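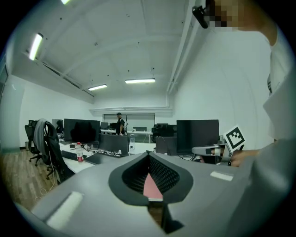 4.2 Reported savings from desk sharing

Claims for desk sharing usually rest on one number, the share of desks found empty on a walk through the building. We doubt that it can bear the weight put on it. The Skiritz report, which most later authors cite, gives a figure of 88 per cent of staff "content" with shared desks, but the question was put only to people who were in the office on the day. Those who had started to stay at home, or had left, could hardly answer it. Papadakis makes the same complaint about the Gromik survey, where 14 teams were asked and the replies of 13 were used. The missing team is never mentioned again.

Our second worry is about what gets counted as a desk. Gromik treats a long table as one place, while Ramanauskas divides its length by a standard width and rounds up. Applied to the same floor plan, the two methods can give quite different results, and a saving may appear where the furniture has not moved at all. Long desks of the sort in Figure 2 are now common, so the problem is not a small one.
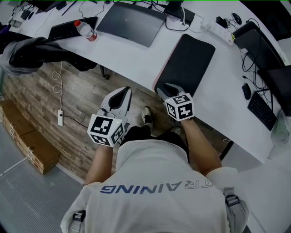

Figure 2. Seated work at the edge of a long white desk.

At Kuten we were able to check one of the published claims against the booking records for April. The records show when a place was reserved. They do not show whether anyone came, how long they stayed, or whether they gave up looking for a quiet corner and worked in the canteen. The original authors took each booking as a full day of use. We can find no support for this in their method section, and Orestis Papadakis (personal communication, 29th May) could not find any either.

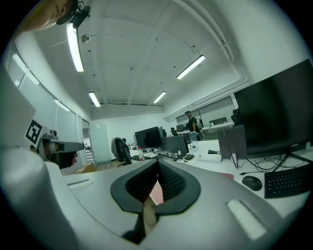

Nor are the costs handled with much care. Rent saved is entered in full, yet lockers, cleaning and the booking software are left out or described as minor. Time spent each morning adjusting a chair and screen is left out too. It may well be trivial, but it was never measured, and we see no reason to enter it as zero. We have therefore kept the Ramanauskas estimates in Table 2 for comparison only, and they play no part in the model in Section 5.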